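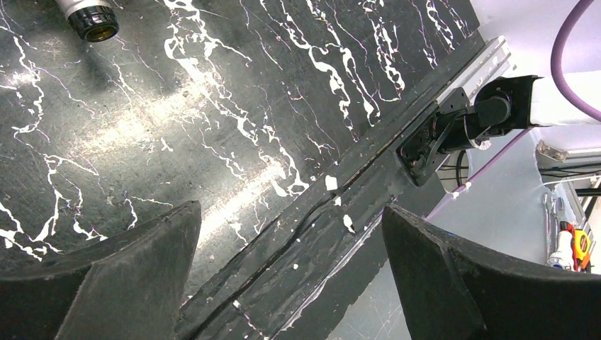 3.2 Materials and setting

The work was carried out over 14 evenings in February in the function room at Bouazza, a licensed restaurant that closes its upstairs floor in the off season. Tables were left as the venue normally sets them. We did not bring in neutral furniture, as earlier studies of glare and label legibility have mostly used matt white or grey surfaces, and those are uncommon in the places where people choose a drink.

Surface reflectance was measured with a Nutis handheld meter at fixed points on each tabletop, first with the ceiling lights at full and again with the dimmer at its lowest setting. Readings taken directly under a fitting varied more than those taken near the border, and we report the two groups separately.
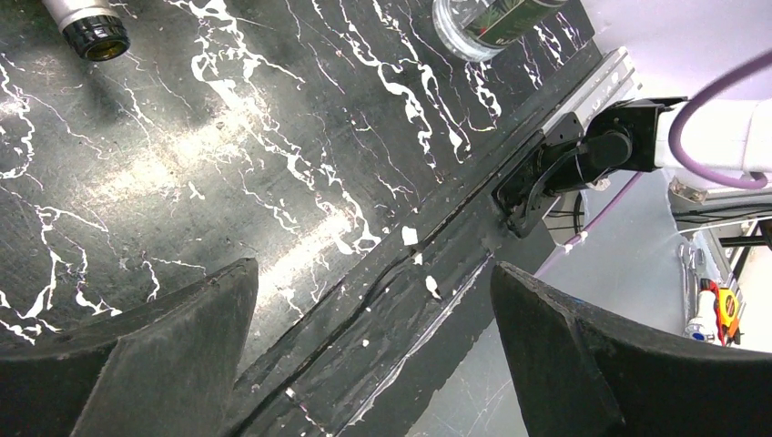 Figure 3. Dark marble-patterned tabletop with overhead glare across its middle.

The glare band matters for the task because a participant seated on the window side looks across it at a low angle. Girish Sandhu marked the seating positions with tape on the floor so that chairs could be put back in the same spot each evening. Participants were asked not to lean forward, although we had no practical way of enforcing this and seven of them did so often enough that their sessions were repeated.

3.3 Procedure

Each participant completed a short vision check and then a block of reading trials. In a trial, a bottle was placed on the table, the participant read aloud whatever they could make out on the label, and the response was recorded in Drivemis along with the time taken. Trials longer than 3000 milliseconds were kept in the accuracy analysis but dropped from the timing analysis.
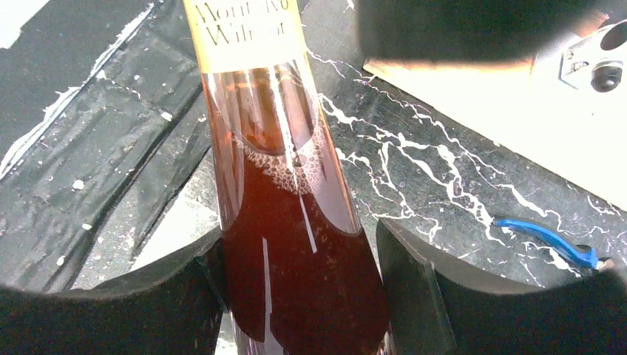

Typeface was coded as serif, sans serif or script by two raters working apart. They disagreed mainly over labels that mixed styles, and these were settled by discussion. Label colour was coded from swatches under daylight, before the bottles were taken upstairs. We did not code the colour of the contents in the first round. It was added later, after several participants said a dark drink made a pale label easier to find – a comment we had not anticipated.

After exclusions, 499 trials remained. Missing responses were treated as errors, and the models were fitted in Prondo with participant and label as random effects. 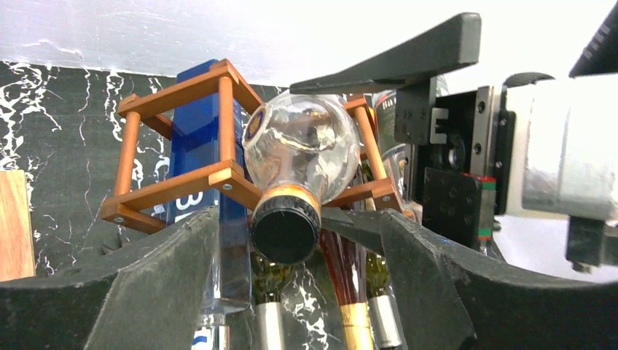
Bottle shape was entered as a separate factor. Labels on strongly curved glass turn away from the viewer at both sides, so the readable width is smaller than the printed width, and we used the readable width throughout. Small round labels lose less to curvature but leave little room for text, and we had too few of them to estimate an effect with any confidence. They are included in the totals and left out of the comparison by shape in Section 4.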